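About Farnard

Farnard makes one thing, and we have been making it for long enough now that we can talk about it over dinner without putting everyone to sleep (well, nearly everyone). We build and look after the Randutau, a two-arm bench kit for schools, small workshops and anybody else who wants a pair of robot arms to handle little everyday objects on an ordinary table. It started in April, a good few years back, when Verena Fuchs cleared out the back half of her late uncle's print shop in Savchuk and bolted a secondhand arm to his old cutting table. The arm dropped nearly everything she gave it. She kept the table, and she kept at it, and before long Khrystyna-Mariia Zakharchenko came over from a job repairing sewing machines and took charge of everything to do with fingers, pads and grip. She still has charge of it, and we would be lost without her.

There are 17 of us these days. We moved from the print shop to a proper building on the Eto road, where the heating works and the parking is terrible, and from there we have sent out 348 kits. Each one goes out with a printed handbook, a box of spare pads and a phone number that a real person picks up. We are a little proud of the phone number. Many of our customers have never worked with an arm before, and we would much rather spend an hour talking somebody through their first setup than have the kit sit in a closet until summer. 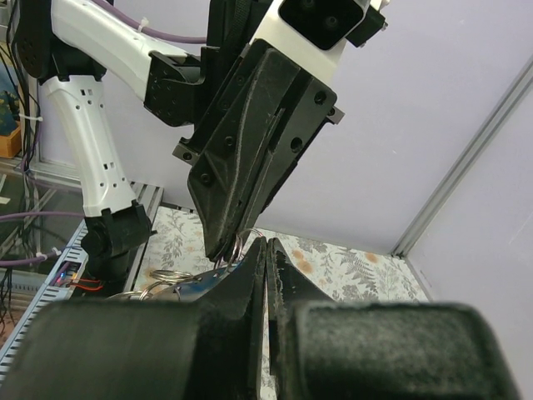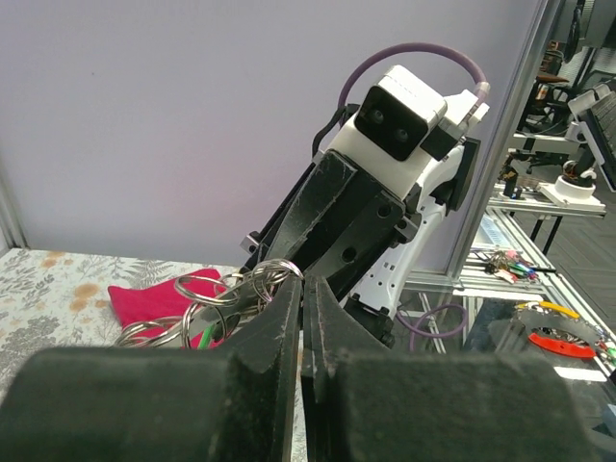
Small parts are where the Randutau earns its keep, and they are also where most of our own time goes. Big blocks and cups are kind to a gripper; thin things are not, and we like to find out about trouble at our own bench before a customer finds it at theirs. Split rings are a favorite of Khrystyna-Mariia's because they slide, tangle and catch on one another, and a flowered tablecloth under them gives the cameras a busier background than a bare bench would. She has a drawer of such things, and she adds to it every time she passes a thrift store. If you have an object at your school or shop that you think will defeat us, please mail it in! We have had some wonderful parcels that way, and we do send them back.

When you order a kit, we ask for a short call first, to hear what table you have, how much room is behind it and who will be using it day to day. Delivery and setup are included for anyone within 106 miles of our door, and Verena still does a good many of those visits herself - she likes the drive, and she likes seeing where the arms end up. Farther out, we ship by freight and set up with you over video. Training groups are kept to 10 people so that everybody gets a turn at the controls.

Visitors are welcome most afternoons. Call ahead so we can put the coffee on, and use the side entrance, as the front door sticks.

Page last updated 2022-10-06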